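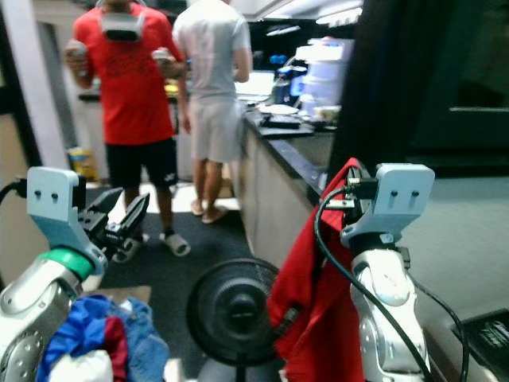

Both arms raised, with the red garment over the right one.

Minutes, fault review, Urkar laundry task
October, start 2 p.m., kitchen room

1. Minutes of last meeting
Accepted with one change. "Fixed" in the cable item now reads "not seen again." The meeting did not think these mean the same thing.

2. Right arm fault
The right arm stopped responding to the controllers in the middle of a garment transfer. The left arm kept following. The operator let go of both triggers, as the card says to, and the right arm went on rising for a short distance before it held. No one was hurt and nothing was broken.

The log shows 33 dropped messages on the right side just before the stop. Hover (the control software) is supposed to freeze both arms when either side drops out. It froze one, late.

The supplier, Pirusis, has written back to say the fault is "consistent with fabric load on the wrist." The meeting was not persuaded. A shirt does not weigh much, and the arm has carried wet towels without complaint. It was also pointed out that Pirusis blamed fabric last time, when there was no fabric.

Other causes raised:
Cable on the right arm snagging as the arm lifts. The cable runs in a long loop down the side and a sleeve could catch it. Plausible, not shown.
Headset losing tracking. The log does not support this, though the log has been wrong before.
The last Hover update. The release notes say "stability improvements" and nothing else.

3. The 2,000 cycle claim
The Pant progress report says the arms have run 2,000 cycles without a safety event. The counter reads 2,479, and nobody could say which cycles were left out or who decided. The line comes out of the report until someone can show the list.

4. People near the arms
Long discussion. The written rule keeps everyone but the operator out of reach while the arms are powered. The rule has no floor marking to go with it, and a person in a headset can't see who has walked up. One view was that the rule is fine and needs following. The other was that a rule which depends on people remembering it is not a safety measure. No agreement. Tape to go down anyway.

5. Actions
Right arm locked out until the one-sided freeze is explained in writing.
Repeat the transfer with the cable tied back, then untied, same garment, no one in reach.
Ask Pirusis for the load figures behind their answer.
Roll Hover back one version on the test unit only.
Stop button test to be added to the start-up card, both arms.

Request to resume the Pant schedule next week: refused for now.

Closed 3:20 p.m.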